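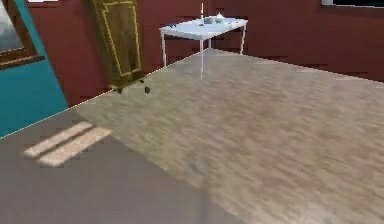
The practice room in Muko, with the white table in front of the red wall.

Visit to Skekska, Berisha
Report for the members' page, May 2020

Our spring visit was planned as a bus trip to Berisha, but in April the building was closed to guests, so Skekska invited us by video instead. I was afraid that it would be two hours of slides. It was much better than that. Walter Agudelo, who leads the room preparation team, shared his own screen and did his normal work while we watched and asked questions.

What the company does

Skekska prepares holiday cottages between two groups of guests. The owners live far away, and the company does everything from the beds to the dishes. In the high season the team prepares up to 145 cottages in one week. There are 23 employees in the preparation team, and in the last year they got 4 robots, which drive through the rooms, check that things stand in their place, and carry small objects back to where they belong.

The robots are kept in a hall at Hiltoveck, a short drive from the office. We saw the hall for a few minutes over a phone that a colleague carried. The sound was bad there and I did not understand everything, so I write mostly about the office part.

Practice before the real cottage

Before a robot goes into a type of cottage for the first time, it must practice in a computer model of a room. The program for this is called Muko. The rooms in it look a little like an old video game, with strong colors and simple furniture. One of our members asked why the walls are so red and so teal, when no cottage looks like this. Walter answered that the colors are changed on purpose from one practice room to the next, so that the robot does not learn to depend on one color of wall. He had a beige room and a yellow one from the same week.

He spent a long time on the white table. It has a candle and a small gray teapot on it, and for the robot this is a difficult pair, the one tall and thin and the other round and low. In the early weeks the robots pushed candles over in the practice rooms very often. Walter said he was glad to clean up nothing. He starts the room again and everything stands as before.

When the robot moves in the model, its view becomes blurred, and the wood of the floor turns into long streaks. Walter stops the view many times and goes back. He looks for the moment where the robot decided something wrong, and writes a note with it. The notes go to the people who change the robot's settings. One run takes 20 minutes, but reading it properly takes him longer than this.

I had expected that such a job is done by engineers. Walter was cleaning cottages for many years before, and two others from his team now do the same work on some days. They know where guests leave things. An engineer made a very tidy practice room at the beginning, and the cleaners laughed at it and asked for cups in wrong places and chairs turned to the wall.

What has changed for the team

We asked directly if people lost their jobs. The answer was no, until now, but two people who left were not replaced, and Walter did not try to hide it. The hours are also different. Earlier a pair of cleaners went into a cottage together. Now often one person goes in with one robot, and some of the team do not like this. You can talk with a colleague all morning, and with the robot you can not. The company has answered with a common lunch at a fixed time, which is liked, although the people in the most distant cottages usually do not reach it.

The good side is the carrying and bending. A woman from the team joined us for some minutes, and she told us that her back is better than last year. She still makes all the beds by hand. The robots can not do the beds, and she does not believe that they will learn it before she retires.

Another change is that the cleaners must write more. Every time a robot stops and asks for help, the person in the room fills in a short form. For those who, like me, work in a second language, it is tiring at the end of a shift. Walter has now made a list of ready sentences which one can only tap, and this was his own idea.

The corner with the black device

Toward the end he moved to the other side of the subject, things a robot must leave alone. For this they practice with a black boxy device on a red square top with a wooden stand under it, near a window. In our group some thought it was a printer. The rule is the same whatever it is. If there is a small light on, like the orange one on the front, the robot must not lift it or push it, and it must keep its arm away from the edge of the stand. In real cottages the guests leave chargers and radios switched on, and in the first month one radio was carried into a kitchen cupboard, where it played until the evening.

The shadow on the wall beside the stand is also part of the practice. A robot can take a dark shadow for a solid thing and drive a long way around it. Walter showed us a run with this mistake, and then a later run where the robot went past normally. Between the two were many notes, most of them written by him.
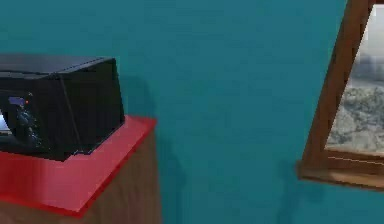 Questions from our members

Can the owners of the cottages see what the robot sees? No. The pictures from real cottages stay with Skekska and are deleted when the round is checked.

Who decides if a cottage is ready? Always a person. The robot makes a list, and the cleaner goes through the rooms once more and signs. Walter was very firm on this point.

Can one visit the hall at Hiltoveck later? Yes, they would like to receive us when guests are allowed again. Please write to me if you want to come, and tell me also if you need a seat in the bus from the station. Those who already paid for the first trip keep their place and do not have to pay again.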